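Inês Amaral is back at Drurngate

I've been pestering everyone I know about this one, so apologies if you've already had the phone call. Inês Amaral opens her new show at the Drurngate gallery in Fultthorpe this June, and it's a big one for her: 576 small ink drawings, all made on night trains, plus a sound piece you listen to lying down (bring a jumper, the floor's stone).

I had a quick peek on Sunday while they were still hanging the top rows. The drawings from the Brumov stretch are my favourites, all smudgy platforms and people asleep on their bags. She told me she'd made over 1479 and couldn't bear choosing, so a friend did it for her!

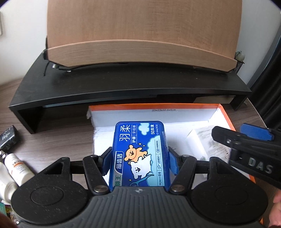 Getting in

It's free, but the sound room needs a booking and there are only 300 slots. The little catalogue, Virág, comes in a run of 400 and I'm having one. Doors open at 11 am.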